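Vadmont Broadband Help Desk
Ticket 995: Email keeps asking for my password
Opened by: Hayley Tunstall, Mirkthorpe
Status: Waiting for customer

Hello there, and thank you in advance to whoever picks this up! Since the new router went in (the Nendo one, very smart) my email program has asked me for the password every 10 minutes or so, and it won't take the one I've used for years. I've typed it slowly, I've typed it with my glasses on, and I've had a cup of tea and typed it again.

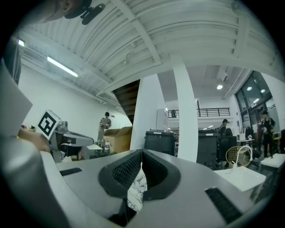
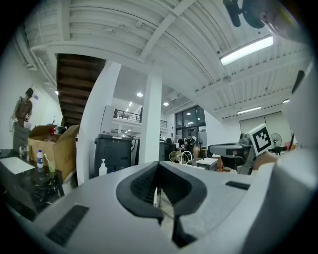 Does changing the router change my email password?
Your email password stays the same whichever router you use, as it is kept on our mail server.

Reply from Lai-ching Hsueh, 2.15 pm
Hello Hayley, what a nuisance for you, and thank you for setting it all out so clearly. I've had a look at your mailbox and there are 146 failed sign-ins from your address, all with the old style of username. Could you open the account settings and put your full email address in the username box, for incoming and outgoing mail both? Then close the program and open it again.

Reply from Hayley Tunstall, 3.40 pm
Incoming is working, hooray, and I've got a whole pile of messages from the Wragg reunion to read! Outgoing still sulks, though. It says "authentication required" and the message sits in the outbox.

Reply from Lai-ching Hsueh, 4.05 pm
Lovely, halfway there. On the outgoing page there should be a box marked "use same settings as incoming". Please tick it, send yourself a short message and let me know if it arrives.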